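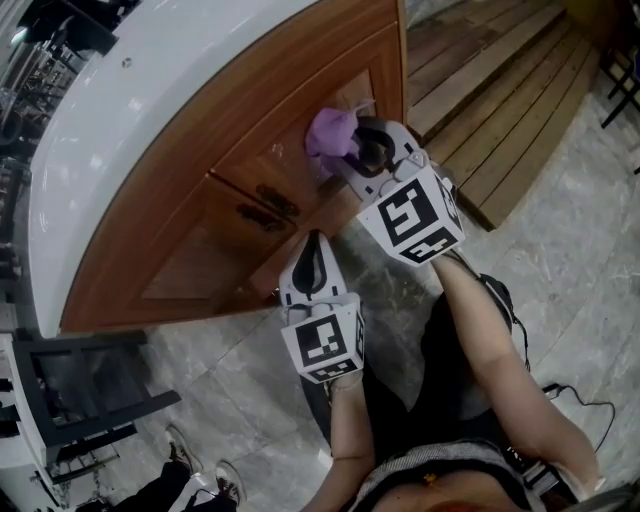
**How many examples does a learning system need before it can do a simple household task?**

It depends on how much the task changes from one time to the next. For one cloth and one cabinet, 40 good examples can be enough to get a first result. For many kitchens, many cloths and many people, even 2,000 can be too few.

# Chapter 2: Gathering Examples

In Chapter 1 we treated the examples as given. Somebody had collected them, and we only had to train on them. In this chapter we go one step back and ask where they come from.

An example, in this book, is one complete performance of a task by a person. It has a start, an end, and a record of what the hands did between them. When the person works with hand-held grippers, the record must tell us two things at every moment: where each gripper is, and how far its fingers are open. Square black and white markers fixed to the gripper are one common way to find the position. A marker helps only while a camera can see it, and Section 2.3 treats the case when it is hidden by an arm or a door.

We will follow one project through the whole chapter. It was carried out in Skusimville by a small team under Santosh Yadav, and its task was wiping the fronts of kitchen cabinets. In the first month the team kept 33 examples. Many others were thrown away, mostly for the reason that the person stopped to think in the middle of the movement. A system which learns from such a record also learns to stop.

### Before you read on

Choose a short task that you do with both hands. Write down where it begins and where it ends. Then ask a friend to do the same for this task, and compare your answers. You will need both papers again in Section 2.1.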